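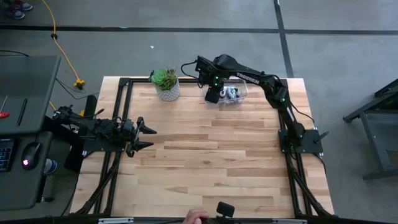
Marjatta Savolainen

Robotique appliquée – notes de la séance 4
Manipulation à deux bras : prise et dépose

Matériel par binôme : une table à cadre en profilé aluminium, un bras de chaque côté, un bac transparent avec les petites pièces. Les sacs et les vestes restent hors de la zone de travail.

Avant la mise sous tension
Vérifier le serrage des embases et le passage des câbles. Un câble tendu au poignet limite la rotation et fausse les relevés. Ouvrir les pinces avant de lancer le programme.

Travail demandé
1. Placer la pince du bras droit à la verticale du bac et noter les angles articulaires.
2. Amener le bras gauche vers le centre du plateau, pince ouverte.
3. Enregistrer 20 prises. Une prise interrompue compte comme un échec.
4. Reprendre la série à vitesse réduite, puis comparer les taux de réussite.

Le fichier de relevés ne doit pas dépasser 2000 lignes. Au-delà, le script de Nicanor Camacho refuse l'import.

Rappel sur les repères : chaque bras a son origine à sa propre embase. Pour passer de l'un à l'autre, utiliser la matrice établie en février – ne pas la recalculer à la main.

Compte rendu de deux pages, à remettre à Cirilo Ventura. Barème : 10 points pour les relevés, 10 pour l'analyse des échecs.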